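Home | News | Travel | Community | Opinion | Contact

Walking track to open at Clurnby, with villagers as guides

Last updated: 4.10 pm

Print this story | E-mail this story

Visitors to the hill country behind Cirkthorpe will soon be able to walk the old water path to Clurnby in the company of the people who have used it all their lives, after the village agreed to open the route to small groups from April.

The path climbs from the river flats at Luo up through terraced bean fields and a long stretch of wild fig to the village itself, a distance that most local people cover before breakfast and most visitors will want the better part of a morning for. For as long as anyone in Clurnby can remember it has been the way down to the spring, to market, to school and to everybody's cousins, and it has the shape of a path made by feet and goats – wide and easy where the ground is kind, and narrow as a shelf where it isn't.

Under the new arrangement, put together by the village and the Lunum walking co-operative, no more than six visitors will go up on any one day, always with a Clurnby guide in front and another at the back. The walk climbs 900 metres in all, with a good long rest at the spring, where there is shade and a flat rock that has been polished by generations of people sitting on it and gossiping. 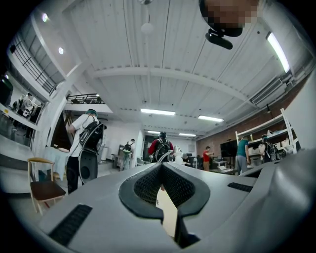 Can visitors walk the path by themselves?
Only as far as the spring. Beyond that the track runs through family gardens and past the burial ground, and walkers must be with a Clurnby guide.

The village has taken its time over all this, and fair enough too. Travellers have been turning up in ones and twos for years, generally hot and thirsty and a bit surprised to find themselves in the middle of someone's onion patch, and they have nearly always been given tea. But the older women in particular wanted some say in when people came and where they pointed their cameras. The spring is a working place in the early morning, and having a stranger crouched behind a bush with a long lens while you are trying to get the washing water home is not everyone's idea of a pleasant start to the day.

So there are now a few simple rules. Groups will leave Luo at 8.30 am, by which time the morning's carrying is finished. Photographs of people are welcome once you have asked and been told yes, and guides will help with the asking. Sweets and pens for the children are discouraged – anyone who wants to give something can leave it with the school, where it will be shared out properly.

All 116 households in Clurnby had a voice in the decision, which was made over several long evenings of talk, and the walking fee will be split between the guides and a village fund. The first call on the fund is a new roof for the clinic storeroom, and after that a handrail for the steep steps above the fig trees, which get very greasy in the rains and have claimed more than one basket of eggs.

Lunch is part of the day, and by all reports a very good part. Families will take turns to cook, so what you get will depend on whose house you land in and what is ready in the garden, but flatbread, beans with green chilli and a sour plum relish are a fair bet. Walkers who would like to stay longer can ask about a bed for the night. Six homes have offered a spare room, and the evenings up there are cool enough for a proper jumper, even in the hot months, so it is worth finding a corner of your pack for one.

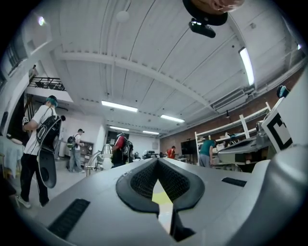

A large workshop with a white ceiling and fluorescent tube lights.

The co-operative recommends sturdy shoes, a hat and a good deal more water than you think you'll need, although bottles can be filled again at the spring. The lower section is friendly enough for children who are used to walking. The upper part is harder going, and anyone with crook knees might like to turn around at the spring and enjoy a slow wander back through the bean terraces, which are lovely in their own right, especially when the plants are in flower.

Bookings will be taken at the co-operative's office in Cirkthorpe, opposite the bus stand, or at the tea stall beside the bridge in Luo. The morning bus from Cirkthorpe reaches Luo at 8 am, in time for a cup of tea before the climb.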